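The White Table: A Small Gallery
Carkenmont shared studio, December

Every winter we put out the tableware, and every winter Ylva Sjögren asks whether a white table needs more white things on it. This year she won. Out went the 43 pieces of sensible cream stoneware, in came color, and the gallery page got a good deal shorter. Click through at your own pace. It won't take long.

1. Lavender, with company
The lavender plate has fine ridges running around its rim, which catch crumbs beautifully. The little orange thing on the tabletop has been called a pepper twice this week, and I've stopped correcting people. Green cloth courtesy of Ylva, who felt the black curtain was getting all the attention. 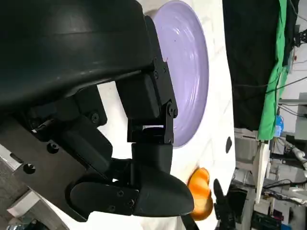

2. Pumpkins, plural
One orange-and-white pumpkin on the plate, one off it, and a teal mug that goes with neither and looks better than both. I was against the mug. I lost that vote as well, 2 to 1.

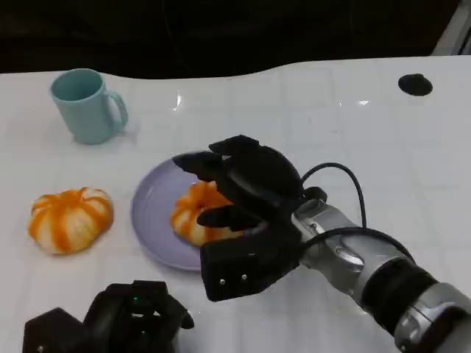
The plate comes from the Ririlora range, at 38 a piece, and Ylva would like it known that she paid full price. The mug is older and came back from Lagos wrapped in a sweater, which it outlived. Both go into the cupboard at the end of the month, next to the cream stoneware, which is waiting patiently for us to come to our senses.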